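Cledwood publie ses essais d'ouverture de portes en simulation et appelle à la prudence

Cuesta, dimanche 12 octobre 2025

L'équipe de robotique de Cledwood met en ligne les résultats complets de Tendport, sa méthode d'apprentissage pour la manipulation de poignées. Sur 547 essais menés dans le simulateur Fotura, 431 ont été comptés comme réussis. Le chiffre est flatteur. L'équipe demande qu'on ne le cite pas seul.

« Plus de trois quarts de réussite, cela fait un bon titre et une mauvaise information », estime Begoña Tejada, responsable de l'étude. Un essai est compté comme réussi dès que le pêne virtuel se libère. La porte peut ensuite rester presque fermée, la pince peut lâcher, le score ne bouge pas. Ce critère est courant dans le domaine et l'équipe l'a conservé pour permettre les comparaisons, tout en le jugeant trop indulgent.
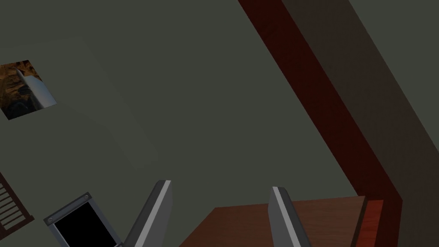
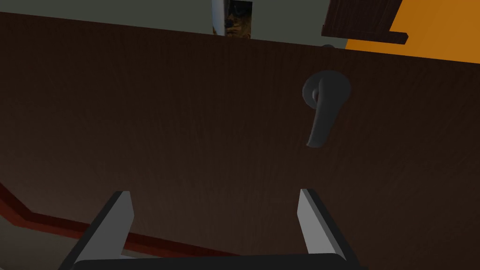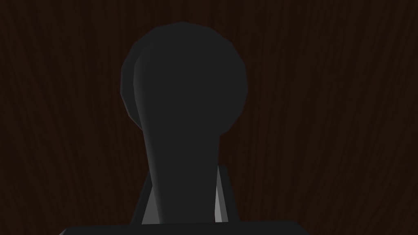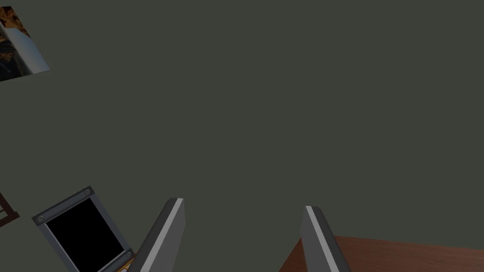 La question du transfert vers un robot réel reste entière. Tendport a été entraîné sur cinq modèles de porte seulement, tous tirés du même catalogue, et aucun essai physique n'a encore eu lieu. Les surfaces de Fotura sont par ailleurs bien sages : dans la troisième vue, la tête ronde de la pièce grise a un contour à facettes, et la matière de la pièce est parfaitement lisse devant les veines du bois. Une politique qui apprend sur de telles formes peut très bien s'appuyer sur des indices qu'aucune quincaillerie ne lui fournira. Reflets, jeu mécanique, ressort fatigué, peinture écaillée : rien de cela n'entre dans le calcul.

Shadi Jaber, qui a conduit l'analyse des échecs, se méfie aussi des explications trop commodes. Une première lecture, en septembre, attribuait la plupart des ratés à la vision. Après relecture des journaux de simulation, il ne soutient plus cette conclusion. « Nous savons dire quand l'essai échoue. Pour le pourquoi, nous avons des hypothèses, et je préfère qu'on les appelle ainsi. »

Cledwood publie donc l'ensemble des essais, échecs compris, avec les réglages du simulateur et les cinq graines aléatoires utilisées pour l'entraînement. Les équipes qui souhaitent appliquer un critère plus sévère, par exemple l'ouverture complète du battant, pourront recalculer le score. Les auteurs s'attendent à ce qu'il baisse.

Une campagne sur portes réelles est à l'étude. Aucune date n'est annoncée et aucun produit n'est prévu à ce stade.

Contact presse : Peninah Athumani, service communication, Cledwood
Contact scientifique : Begoña Tejada, équipe de robotique, Cledwood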